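Intro to Monetary Institutions, handout 6
K. Wieczorek
Topic: central bank mandates, and why a law beats a promise

Bring handout 5 as well, we didn't finish the balance sheet part.

1. Where we left off

Money supply = notes + deposits, mostly deposits. Central bank doesn't set deposits directly. It sets the rate at which banks park or borrow reserves overnight, and the rest follows with a lag. How long a lag? Depends who you ask. For homework use four quarters.

Reminder: reserves are an asset of the commercial bank and a liability of the central bank. Half the class had this backwards on the quiz.

2. What a mandate is

A sentence or two in the central bank act saying what the bank is for. Three usual types:

Single mandate. Price stability, full stop. Other goals "without prejudice to" the first one.
Dual mandate. Prices and employment, no ranking.
Exchange rate mandate. Keep the currency inside a band against something else.

Watch the wording. "Shall maintain" and "shall endeavor to maintain" are different laws. First one can be tested, second one mostly can't.

3. Tondia (our made-to-measure case, used all term)

Small open economy, imports its fuel, floating currency. Old act: single line, "the Bank shall safeguard the currency." Safeguard against what? Inside or outside value? Under the old act the governor could raise rates to defend the exchange rate one spring and cut them to help exporters the next, and both times point to the same line.

New act: inflation target, set by parliament, reviewed every fifth year. Governor picks the tools. So goal independence no, instrument independence yes. Learn these two terms, they are on the exam.

4. Credibility

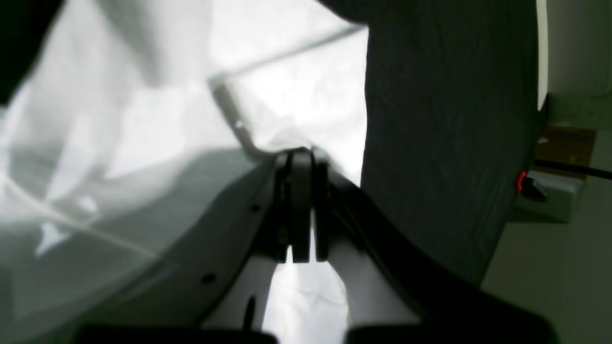
Time inconsistency. Bank announces low inflation, everyone signs wage contracts on that basis, and then the bank is tempted to inflate a bit and get some extra output. Wage setters know this and ask for more up front. Result: high inflation, no extra output. The way out is to tie the bank's hands before the contracts are signed. How tight? Think of two fingers pressed close together on a small fold of material, and still a narrow slit between them. A good rule is like that: a firm hold and a sliver of room left over. The room is called the escape clause. Typical ones are an oil shock, a war, a change in indirect tax.

Escape clause too wide = no rule. Too narrow = bank breaks it the first bad year and then there is no rule either.

5. Reading the rate decision

Policy rates move in basis points. 100 basis points is one percentage point. So if Tondia goes up 50, from 2 percent, we are at 2.5, NOT 52 and not 3. Cumulative tightening in the case is 280 basis points. Work out the end rate yourselves, same starting point.

Real rate = nominal minus expected inflation. Expected, not last year's. If you use last year's number write down that you did.

6. Transparency

Minutes, votes, forecasts. Pawłowska's chapter (reading pack, second item) argues that publishing individual votes makes members more cautious, they start voting for the record. Brarden argues opposite, that named votes make members do there homework. Both use the same survey. Read both, decide who handles the small sample better.

Don't confuse transparency with accountability. Publishing the minutes = transparency. Someone having to stand in front of parliament when the target is missed = accountability.

7. For next time

Read the Nosevano case, sections 1 to 4, skip the appendix. Currency board, so no policy rate at all, quite different logic. Ask yourself who is lender of last resort there.

Problem set 3 due end of May. Late ones lose marks. Question 4 has a mistake, the reserve ratio should be 2 percent, I'll fix the file.

Essay topic (one page, no more): "Can a central bank be independent if parliament can change the act by simple majority?" Use Tondia. Pass mark on the essay is 70 this year.

Office hour same room, 4 pm.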